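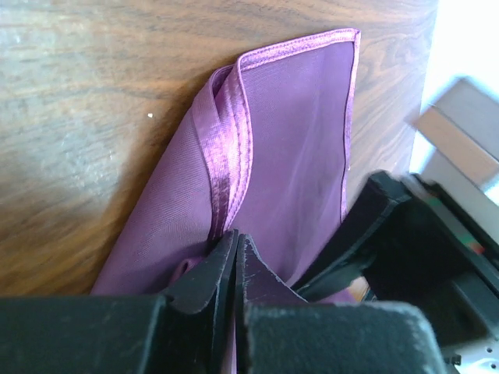

Sheer purple fabric with a satin edge, folded on the table

Posted 2/13/22

Hello! I'm looking for people who sew, or used to sew, or have a machine in the cupboard they keep meaning to get out, to join me for a mending and hemming project I'm calling Onsri. It starts in March and runs for the whole month, one evening a week, in the back room at Gatach (the old shoe shop on the corner, blue door, ring twice).

I have 273 costumes from the Floltatitz summer pageant to get back into shape before they go out on hire again. Some only want a button. Others, well, somebody danced in them for 2 weeks and you can tell. There's a lot of thin floaty stuff that frays if you look at it, so if you can do a rolled hem or bind an edge neatly I will be very pleased to meet you! Beginners are fine too, there's plenty of unpicking.

I can pay up to 300 for the month, depending on how many evenings you can do, plus tea and bus fares. Jiltska are lending us irons and thread. Bring your own small scissors please, mine always wander off.

If you fancy it, drop me a note through the door at Gatach with your name, which evenings suit you and what you've made lately. Photos welcome but don't go to any trouble. I'd like to hear by the end of the month so I can sort out chairs.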